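House Rules for Handheld Grippers

A short code of practice is changing how recording crews work in other people's homes

2/14/22

The crew's bag goes down by the door and stays there. Before anyone unzips it, one of them walks through the apartment with the resident and a printed sheet, asking about each room in turn. Can we work in here? Can we move things on this surface? Is there anything in here you would like to put away first? The resident answers, the crew member marks the sheet, and only then do the grippers come out.

The walk-through is rule one in the Rurnum Code, a set of working rules for people who collect training data for home robots with handheld grippers. It was written by Rurnum, a small standards office in Ollatville, with two companies that do this kind of work, Tamunow and Kaimal. The first version ran to a page and a half. Version 2 came out last April and is 11 pages, still short by the standards of the field.

Most safety rules for robots assume there is a robot. They cover how fast an arm may move near a person, where the stop button goes and how a work cell is fenced. A handheld gripper falls outside nearly all of that. It has the fingers and the cameras of a robot hand, but a person holds it and does the job with it: folding a shirt, straightening a blanket, moving a cup from a desk to a shelf. The recording is used later to teach a machine the same job. The tool is unlikely to hurt anybody. The trouble it can cause is of a different sort, and until a few years ago each company dealt with it in its own way or didn't deal with it.

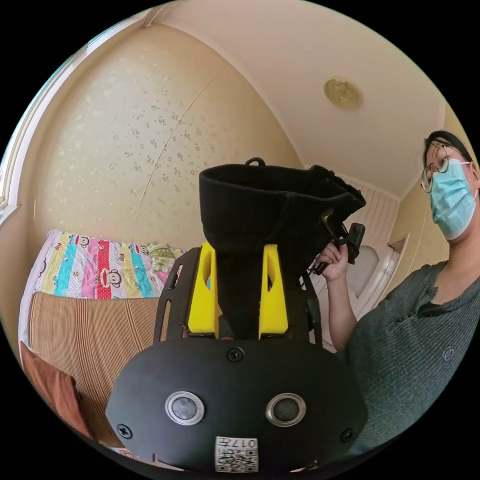

What the lens takes in

Much of the code comes down to the camera. The lenses on these tools are very wide. A collector working at the side of a bed will often record the ceiling, the window and whatever is on the far side of an open door, along with anybody standing nearby. People who agree to have a bed made on camera don't always picture that.

The code asks crews to show them. Before recording starts, the resident is handed a tablet with a live view from the gripper and given time to look at it while the collector turns slowly in place. Tamunow's crews had been doing this already. In their first season they offered it only when asked, and few people asked. Once it became a standard step, residents began taking down family photos, closing closet doors and moving mail. Some said no to a room they had already agreed to. The code says a crew must accept that without argument and without a second request that day.

Windows get a paragraph of their own. If a street sign or a house number can be read through the glass, the blind goes down. If all that shows outside is other buildings, the blind can stay up, and the code leaves it to the crew to judge whether the light is good enough to work in.

Faces are handled more strictly. Every recording is checked for faces before it leaves the company, and those of crew members are blurred along with everyone else's. Kaimal argued against this at first, on the ground that its own staff had signed releases. The draft went out for comment and drew 244 replies, a good share of them from collectors, and the wish to be blurred came up again and again. Kaimal dropped its objection.

One number, one tool

The least exciting section of the code is the one that crews mention most. Each gripper has to carry a label that a person can read and a scanner can read, fixed to the housing. The number goes in the log at the start of a session, along with which hand the tool was in. If a part is swapped, even a fingertip, that goes in too.

The reason is calibration. Two grippers of the same model don't see or close in quite the same way, and the small differences are measured and stored under the number on the label. When the numbers are wrong, the data still looks fine. A collector picks up a sock and the fingers close on it, but in the file the fingers are a few millimeters from where they really were.

Tamunow learned this the slow way. During a project that covered 170 homes, two tools were put back in each other's cases after a battery change. The mistake was found at the end of the project, and 2000 recordings had to be set aside until someone could work out which tool had made which. The company now has crews scan the labels on camera at the start of each session and again after every break. It takes a few seconds. Version 2 picked up the practice nearly word for word.

Labels wear off, of course. Skin oil gets at them, and cleaning wipes do worse. The code says to replace a label when a corner lifts and to keep spares in the case. It also says never to write over one by hand, a line added after a reviewer sent in an account of a 3 that had been read as an 8 for most of a month.

Work in bedrooms

Bedrooms are where a lot of the useful work is. Cloth is hard for robots. It folds in ways that can't be fully planned for, it hides what is under it, and two sweaters of the same size behave differently in the hand. A bed gives the collector a large flat surface with blankets, pillows and clothing all within reach.

Bedrooms are also where residents are most likely to change their minds, so the rules tighten. Drawers and cabinets stay shut unless the task sheet names them. Clothing used in a task must be either brought by the crew or picked out by the resident, who can take a piece back at any point. Nothing that was on the bed goes on the floor. Where the bedding has to come off, the crew takes a reference photo first and puts everything back in the same order.
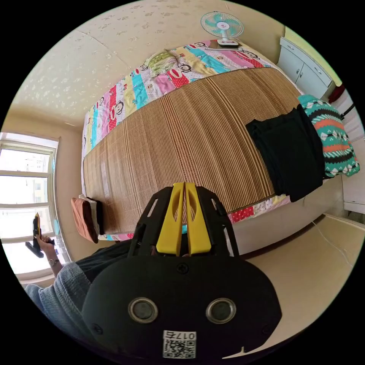
Cables and small appliances have been the other sore point. A collector with a gripper in each hand has no free hand, and eyes tend to stay on the fingers. Reports from crews list tripped-over chargers, a lamp knocked from a headboard, and a good many bruised shins. The code asks for a floor check along the side of the bed where the work will happen. Loose cords are moved or taped down with the resident's permission. Fans and lamps that aren't part of the task may stay where they are, provided they're out of arm's reach.

Then there is the question of tidiness. Engineers want the rooms as they are, with clothes in heaps and covers that don't match, because a robot will have to cope with rooms like that. Residents often want to clean up before company comes, and a crew is company. Rurnum's answer was to leave it to the resident entirely. A crew may say that the place is fine as it is. It may not ask for a mess, and it may not make one unless the task sheet calls for it and the resident has read the sheet.

Breaks, wrists and masks

A gripper feels light for the first ten minutes. After an hour it doesn't, and collectors who work in pairs of tools feel it in both forearms. The code sets a limit of 25 minutes of recording at a stretch, followed by a rest with the tools put down. Straps are to be adjusted for each wearer. Watches and bracelets are allowed if they don't catch on the handle, though several people who commented wanted them banned.

For masks, the code follows whatever the household asks for. If the resident wants them worn, everyone on the crew wears one for the whole visit, including while setting up and packing. Hands are washed on arrival, and the gripper fingers are wiped between homes with a cleaner that doesn't cloud the plastic. Lenses get a separate dry cloth.

Who checks

The code is voluntary. A company that signs it agrees to keep its walk-through sheets and session logs for three years and to let Rurnum read a sample of them. There are no fines. A company that fails the review twice comes off the list, and that's the extent of it.

Some buyers of the data would like more. They want a certificate attached to each batch, showing that the homes were entered with permission and that the tool numbers match. Tamunow is in favor and has offered its own logs as a test case. Kaimal thinks the paperwork would fall hardest on crews of two or three people, who already fill in the forms at a kitchen table after the last home of the day. Rurnum has asked both for a costed proposal and plans to take up the matter when it starts on the next version.

Until then the sheet stays on paper. One copy goes with the crew, and the other is left with the resident, with a phone number at the bottom to call if they want a recording deleted.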